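The bag I can't bin

My friend Adhiambo owns 4 handbags and can tell you where each one is. I own one bag I love and a cupboard of regrets, so on Sunday I finally pulled the lot out and had a sort through. Two totes went to Wekesa, a rucksack went to the charity shop, and then I got to the red one.

I've had it for years – it came from a little shop called Zusia and I've hauled it on every train going. The fabric is a proper ribby twill, and I still like the black zip against all that red. It's staying!

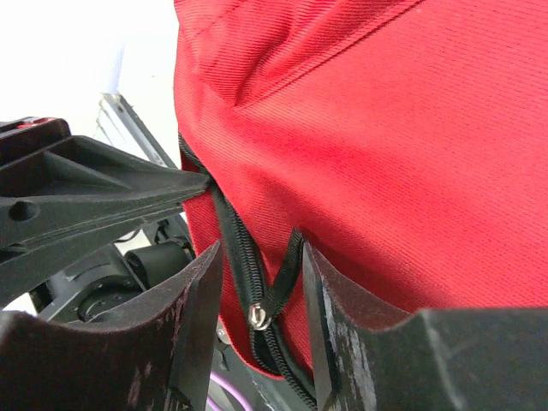 Looking after the zip

Rub a candle stub along the teeth, run the slider up and down, then wipe off the crumbs of wax.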